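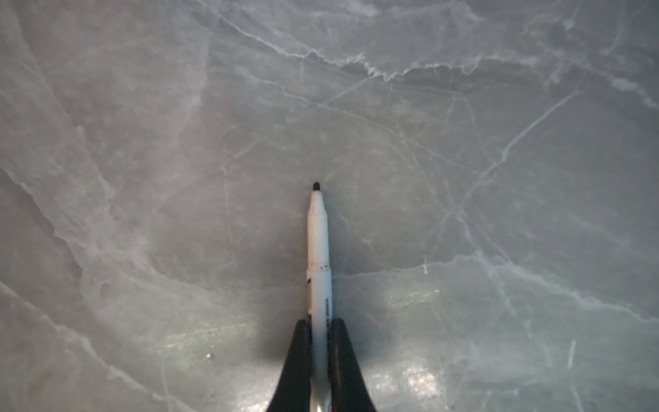
Slide 1: White marker, black tip.

Notes for the Vindale talk, 25 minutes with questions.

Start with the tip. A rounded felt tip makes an even line for labels. Hold up the Drarnis handout and let people find the page on tips.

Next slide. Talk about caps. Most people pick a marker by its cap, so cap color matters more than the printing on the barrel.

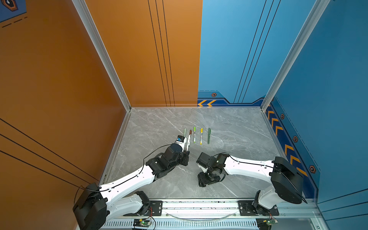
Lay pens side by side, all pointing the same way. Lime green and yellow are easy to mix up under warm light, so keep a gap between them. Slim pens go at the end of the row.

Ask who stores markers upright in a cup. Wait for hands. Then go to the Moussa storage trays, page 8.

Stop here if it is past 3:00.

Citthorpe Office Supply Workshops | Contact | Copyright | Back to top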